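Section 3. Placing and Switching On the Work Area Lights

This section covers Laizer ceiling fixtures that will hang over a work area with standing frames, shelving or stands. If the room has a dropped ceiling, use the Tukside bracket sheet packed with the fixtures in place of steps 4 through 6.

CAUTION: Turn off power to the lighting circuit at the breaker panel before you open a fixture or touch any wiring. The wall switch does not disconnect all conductors.

CAUTION: Fluorescent tubes break easily and contain a small amount of mercury. Do not set tubes on a bench edge or lean them against a wall.

Before you start

You will need a stepladder, a tape measure, chalk or masking tape, a non-contact voltage tester and a helper. Do not lift a fixture alone.

Clear the floor where the ladder will stand. Coil up cords and move loose stands back to the wall. Anything too heavy to move can stay where it is, but you must be able to open the ladder fully and set all four feet flat.

Laying out the fixtures

1. Decide where people will stand and where their hands will be while they work. Mark these spots on the floor.

2. Mark the footprint of every tall frame. The top rails of a metal frame throw a hard shadow when a fixture is directly behind them.

3. Plan the fixtures so that each marked spot gets light from more than one side. Do not run a fixture along the same line as a frame rail. Shift it to one side, or turn it to cross the rail.

4. Transfer the marks to the ceiling and locate the joists.

5. Fasten the Gravier hanger plates to the joists with the screws supplied. Do not use drywall anchors.

6. Raise the fixture with your helper and hook it onto the plates. Pull down lightly at each end. Both hooks must be seated before you let go.

7. Make the wire connections as shown on the inside of the cover. Close the cover before fitting the tubes.

8. Fit the tubes and turn each one until it locks.

NOTE: A circuit must not carry more than 3,000 lumens per fixture position with the standard tubes. Use the same tube type in every fixture, or the work area will show patches of different color.

Checking the light

9. Restore power and turn on the wall switch. Let the tubes run for 200 seconds. Light output is lower at first, and a tube may flicker until it settles.

10. Have your helper stand at each marked spot and raise a hand to head height. Look for sharp shadows on the face and arms. Soft shadows are normal.

11. Look along painted or bare metal from the work position. With ceiling fluorescents lit, a long blue metal frame picks up reflections along its edges. If a reflection is uncomfortable at eye level, move the work position before you move the fixture.

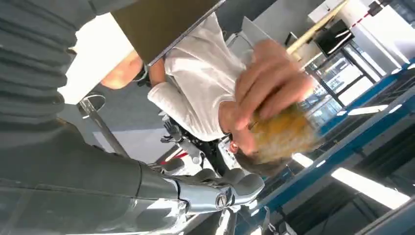

If a Fixture Does Not Light

Turn off power at the breaker. Take out the tube, check the pins and fit it again. If the fixture is still dark, try a tube from a fixture that works.

If only one end glows, replace the tube. If a new tube does the same, replace the ballast with Ballelov part 3 from the spares list.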